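Some notes on the Skonwood season now that the books are closed. Thread.

Skonwood finished one win short of the playoffs. Home attendance for the last game was 3701, in a park that holds 4000. In July they were drawing closer to 1000 a night, so people did come back once the team started winning.

The turnaround lines up with Brock Sutherland moving from the bullpen to the rotation. He was a long reliever all spring and nobody had him down as a starter. He throws a sinker, a slider and a changeup he only trusts when he is ahead.

What changed was the first pitch. As a reliever he nibbled. As a starter he went after hitters with the sinker early and let the infield work. His walks went down, his strikeouts stayed where they were, and he was getting into the seventh on a regular basis.

The infield deserves a mention here. Gosselin at short is not fast, but he sets up well and gets rid of the ball quickly. A sinkerball pitcher with a slow release behind him is going to have a long night.

The Arkness series is the one I keep going back to. Sutherland gave up 3 runs in the first inning of the opener, all with two outs, and then nothing until he came out in the eighth. Skonwood tied it on a sacrifice fly and won it in the tenth on a wild pitch.

They lost the next two. The bullpen was short an arm with Sutherland starting, and it showed — the same lefty pitched in all of those games and had nothing left by the last one.

So that is the question for the winter. If Sutherland stays in the rotation, they need someone who can cover two innings in the middle of a game. Samah Tazi, who covers the league better than anyone, thinks they will look at the Ondis roster first. Ondis has more relievers than it can use and not much hitting.

I would not trade a bat for one. The bottom third of the Skonwood order was thin all year, and the catcher hit sixth for most of September because there was no better choice.

My guess is they sign a veteran on a one-year deal, give him the middle innings and leave the lineup alone. It would be a dull move and I would be fine with it.

Next thread will be on the Arkness rotation, probably after rosters are set. Replies are open if you think I have Gosselin wrong.
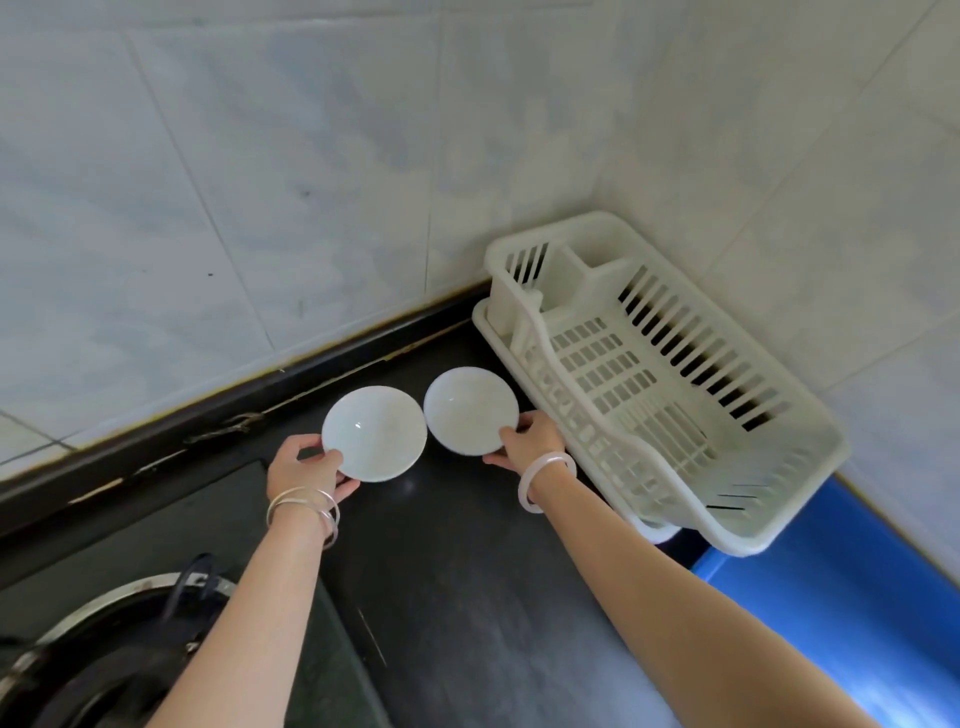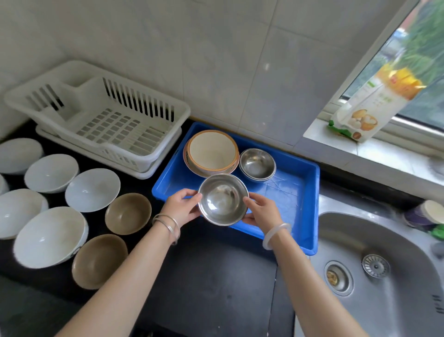
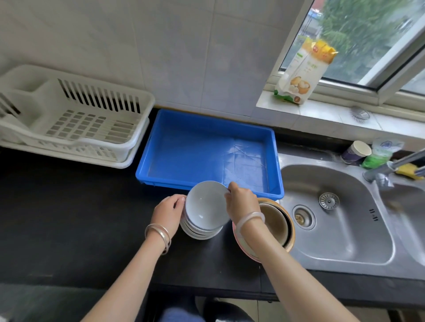

Bowls at the kitchen counter, October 2026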